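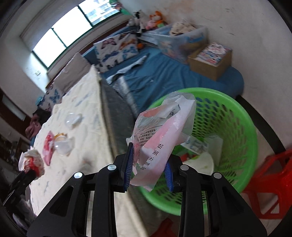

She had been clearing the same table for Grollico since breakfast. Squeeze the handle, lift, carry it over to the green basket, let go. Then put everything back and start again. The people at Fostlow wanted the hand moved slowly, with no jerks, so the robot could learn from it.

By the 19th round her wrist ached.

"You're throwing away the same wrapper," her son said from the doorway.

"It doesn't know that."

He watched her do two more. In July he had left for Felunier with one suitcase, and his bed was still made up under the window – she changed the sheet anyway.

"Can I try?"

She gave him the gripper. He went too fast and missed the rim.

"Slower," she said. "It's going to copy you."

He picked the wrapper up and began again, slower, and she went to put the kettle on.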